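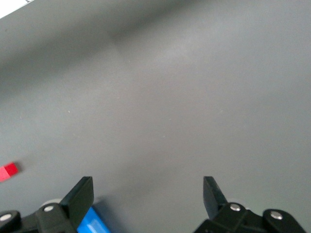

Every time a threat is reported at a school in our county, the same thing happens by evening. Somebody finds out the name of the child, and the name goes on the neighborhood page. In May it was a boy of fourteen from Heywood, and before his mother came home from her shift, 400 people had shared his photograph. I do not write his name, although most readers in Vurnudville know it. I have thought about this case often at my desk, looking at a plain gray surface with a few pale specks of dust or lint on it, and I still come to the same opinion: we should not publish the names of minors before a court has said anything.

I want to be fair to the other side. I have two daughters in the district, and I was afraid that night also. When you read that a student has written "I will make you all sorry," you want to know who he is and where he lives. This is a normal wish of a parent. But the police had this information already. They had it from the girl who received the messages and who was brave enough to show them to a teacher. What did the rest of us do with the name? As far as I can see, we sent around 185 messages to his family, and some of those were threats too.

Barry Bramwell, who was for many years a defense lawyer here, wrote in a letter to this site that secrecy protects the guilty and that the public has a right to judge. I respect his experience, but I do not agree. The public has a right to know that there was a threat, which school it concerned, and what the police did. It has this right on the same day, and I think our sheriff is too slow with it. On that night we waited until almost eleven for two short sentences. If people get nothing from the office, they will take what Vovero gives them, and Vovero shows first the post which makes people most angry.

So I would ask for two changes. The sheriff's office should give a first statement within two hours, even if it says only that officers are at the house. And the moderators of our local pages should remove the name and the face of any child under eighteen, also when the story is true. The Hudia page, with more than 1,000 members, has had this rule for some time and I have not heard that anyone there is less safe.

The case in Heywood is now before the juvenile judge. It can be that the boy did something very serious, and then he must answer for it. He will perhaps be 20 when it is finished. His photograph will still be there, and so will the screenshots of the girl's messages, which she never agreed to share with us.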